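From the Button Tin
Fri 27 September

Every summer I promise to stop buying clip earrings, and every summer somebody empties an attic. July was the usual disgrace. I came home from the Zeranness flea market with a shoebox of single earrings, which the seller described as "pairs, mostly." I suppose they were pairs once, in the way that we were all young once.

The subject this month is backs, because I keep getting the same letter. It says: I have a lovely old earring, there is no name on it, how old is it? And then it comes with a very nice photo of the front. The front is the part that was designed to fool you. Turn it over.

Screw backs came before clips, broadly speaking, but they hung on for decades afterward and you can find both in the same maker's box. If the little screw pad still turns without a fight, leave it alone and be grateful. If it doesn't, please don't go at it with pliers. I did that to a very decent blue glass pair when I was new at this, and now I own a very decent blue glass brooch and a grudge.

Clips are friendlier but they get tired. A clip that has lost its grip can usually be coaxed back by bending the little tongue underneath, a hair at a time, with something thin and a steady hand. A clip that grips too hard will be returned to you by your customer along with a description of her headache. 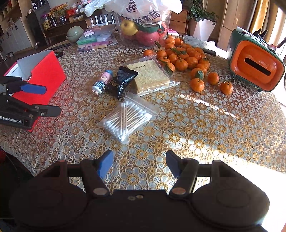 Then there is the matter of glue. Stones set with prongs tend to stay put unless a prong lifts, and you will know about a lifted prong because it will eat your sweater. Stones that were glued are another story. Old glue goes yellow and brittle, and the stone leaves quietly, generally in a parking lot. If you see a thick clear blob oozing up around one rhinestone and none of the others, somebody has been in there before you with the craft drawer. It isn't a crime, but it should come off the price.

Ornella Marino wrote in to ask whether she should wash a necklace that smells like her aunt's dresser. No, Ornella. Foil-backed stones hate water. It creeps in behind, the foil goes dark, and you have a string of small dead eyes. A barely damp cloth, then a dry one, then a few days out of the box in a room with a window. The dresser smell will fade. Some people pay extra for it.

On to sales. I have 82 pairs sorted and carded for the fall fair at Dehghan Hall, plus a tray of singles at 4 dollars each for people who make things out of them, or who have lost exactly one green leaf and believe in miracles. The signed bracelets are staying home this time. Someone offered me 1000 dollars for the lot last year and I said I would think about it, and I am still thinking about it, mainly at night.

Tables open at 7 in the morning, which means the dealers will be at the door well before then with their loupes out, pretending not to know one another. Bring small bills. Bring your own loupe too, and if you have a single green leaf, bring that.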